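Stiltora Bench Water Still — Set-up Guide
Section 2: Siting, first fill and first run

19/01/2020
By the Grernurent Technical Desk

Print this page | E-mail this page

Search the guides Enter a word or part number Go

Read this section through before you unpack the still. It covers the Stiltora bench model supplied with the Menon supply hose and the standard collecting bottle. If your still was delivered from our Ikley depot before June, the drain tube has a push fitting instead of a screw collar; step 6 tells you what to do in that case.

Siting the still

1. Choose a level bench within reach of a cold tap, a sink and an earthed socket. The supply hose is 190 cm long and must not be extended.

2. Leave a gap of at least 11 cm behind the still and keep the space above the vent clear. Do not place it under a shelf that holds paper, plastic bottles or anything else that steam could spoil.

3. Check the level in both directions. Turn the front feet to adjust. The heater must be fully covered with water whenever it is on, and a still that leans backwards will switch off early.

CAUTION: The still is heavy when full. Always drain it before moving it, even along the same bench.

Connecting the water

4. Fit the washer into the end of the Menon hose and screw it to the tap by hand. Do not use a spanner.

5. Push the other end of the hose on to the lower inlet, marked IN, and tighten the clip.

6. Attach the drain tube to the upper outlet. On the older push fitting, press the tube home until it stops, then pull gently to check that it holds. Lead the tube down into the sink — it must fall all the way, with no loops.

7. Open the tap a quarter turn and look for leaks at both ends. If water drips from the inlet, close the tap, take off the clip and begin again from step 5.

Note: In hard water areas we advise fitting the scale filter now. See Section 4.

First run

8. Wait until water runs steadily from the drain tube. Only then plug in the still and press the green switch.

9. Leave the front door shut. The water should boil in less than 20 minutes. If it does not, switch off and check the level of the still again.

10. Let the first 2 litres run to waste. This water carries dust and traces of oil from manufacture and should not be used for any purpose.

11. Place the clean collecting bottle under the spout. Once it is full, switch off at the wall, leave the tap running for five minutes to cool the coil, then close the tap.

CAUTION: The spout and the top cover stay hot after the power is off. Do not lift the cover until the cooling water has run for the full five minutes.

Using and storing the water

Distilled water picks up gas from the air and dirt from whatever it touches, so it should be drawn in small amounts and used the same day where possible. Rinse each vessel twice with a little of the water before filling it.
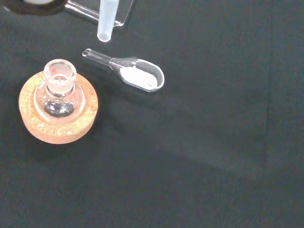

Distilled water for the bench is best drawn off into clean glass and kept covered until it is needed. A flask with a round bottom needs a support. The small clear one here sits upright in a cork ring on a matt black surface, and a ring of that kind suits any round-bottomed flask that is small enough to rest squarely in it. Set the ring down first, on a flat place away from the bench edge, and lower the flask in with a hand on the neck. Do not fill a flask under the spout while it is standing on the ring. Hold it in a clamp, or fill it from the collecting bottle.

Note: Cork soaks up spills. Let a damp ring dry in the open before you put it away.

If the still will not start

Check the socket with another appliance, then press the reset button under the rear edge of the base. The reset trips when the heater plate goes above 132 °C, most often after the tap has been turned down too far. Let the still cool fully before pressing it. If it trips again on the next run, drain the still, unplug it and contact the Grernurent Technical Desk — quote the serial number from the plate beside the inlet.

Go to Section 3: Weekly cleaning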